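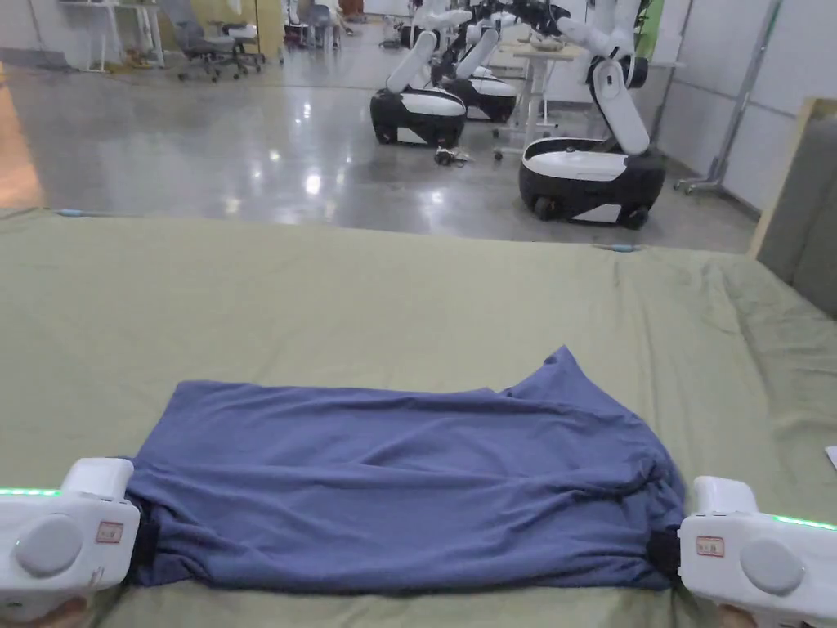
Dennis Rotich's view, given before the coats had come off, was that a garment cannot be folded well on a slippery table, and that most of the time lost in a finishing room is lost in flattening and very little of it in folding. He repeated this at several points during the visit to Grirnard, and by the end of the afternoon the rest of the group had mostly come around to it.

The visit took place on April 5, 2026. The group consisted of Rotich, Erasto Mollel, Jabari Tanui and the writer. Our interest was limited to the handling of soft goods between drying and packing. Washing was not covered.

Work surface

Garments are spread on a fabric sheet laid over a large flat surface. The sheet is sage green and is held at its back edge with small blue clips. It is mostly smooth, with creases and shallow ripples that are more pronounced toward the right. Mollel asked whether the ripples transfer to the garment. Bakari Were, who took us through the stages, said that they do with thin knits if the piece is left lying, and that the sheet is pulled tight again between batches. The clips can be released by one person.

The alternative tried in January was a bare laminate top. It was easier to wipe down, but a sleeve or hem pulled from one side brought the whole piece with it. Cloth on cloth holds better. The disadvantage is lint, and the sheet is changed after 4 batches, or sooner if dark items have been through.

Sequence

The order of work is fixed and is the same for all garments:

Lay out wide, with the long dimension across the table.
Take the two near corners and draw them apart.
Smooth from the center toward the ends.
Turn in the sides.
Fold from the near edge to the far edge.

The second step received the most attention. The piece we watched was blue-gray and had been brought to a rough rectangle, held by its two lower corners. The wrinkles left across the middle at that point were soft ones. The upper right side was still bunched and the cloth was gathered where the corners were pinched. Were's rule is that gathering at a held corner is acceptable until release and should be dealt with afterward. If the corners are let go and taken again to remove it, the tension in the middle is lost and the spreading has to be repeated.

A raised edge on the far side is treated differently. It has to be laid flat before the sides are turned in. Left alone, it ends up inside the fold as a ridge, and the finished stack leans. Tanui had seen the same fault at Drestley, where it was blamed on the shelving.

Tension

There was some disagreement about how hard to pull. Wafula Ogola, who joined us for the second half, prefers a light draw and more smoothing. Were prefers a firm draw followed by 2 passes across the cloth. Woven fabric tolerates either. With jersey, a firm draw lengthens the lower hem, and the rectangle becomes a trapezoid that does not fold square. No measurements were offered by either side.

Room

The floor is light gray and glossy, and it reflects the ceiling lights as streaks. There is plenty of open space beyond the table. Rotich thought the overhead light too even for inspection and would have added a lamp at a low angle, so that shallow creases throw a shadow. Ogola said this had been requested.

Packing

Folded pieces are stacked in sets of 7 and go into Nakpan sleeves, open end toward the fold. The sleeve size decides the final width, so a template card is kept for checking the stack. We saw the card but no sleeves being filled. Nakov uses a similar card with the fold lines marked on it, and Mollel has promised to send a copy to Were.

Points to follow up

Whether a heavier sheet would lie flatter without clips.
Sheet change interval for dark and light items run separately.
A trial of light and firm draw on the same jersey batch, with hem length recorded before and after.
Cost of the low-angle lamp, from Ogola.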